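Skitetti E-Reader Sells Through First Batch

Grenum has sold the entire first batch of its Skitetti e-reader, according to a notice on the company's store page. The 1500 units went on sale at 9 a.m. and were gone by early afternoon. Orders placed now carry a June shipping estimate.

The Skitetti uses a grayscale panel with a front light and 12 levels of brightness. Storage is fixed, and there is no card slot. The first firmware supports two store formats plus plain text files. Grenum lists standby time at nearly 675 hours with wireless turned off.

Retail chain Lakero received a separate allotment and still shows stock at a few locations. Its online listing has been switched to in-store pickup only. Tarawneh, which distributes the device outside the US, has not opened orders.
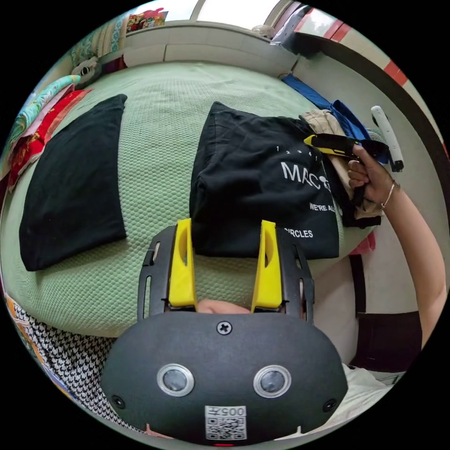
Commenters on the store page asked mainly about the delay, and one wrote that a June estimate was acceptable as long as the firmware fix for slow page turns shipped on the device and did not arrive as a later download. Grenum has not given a date for the update. The price is unchanged for the second batch.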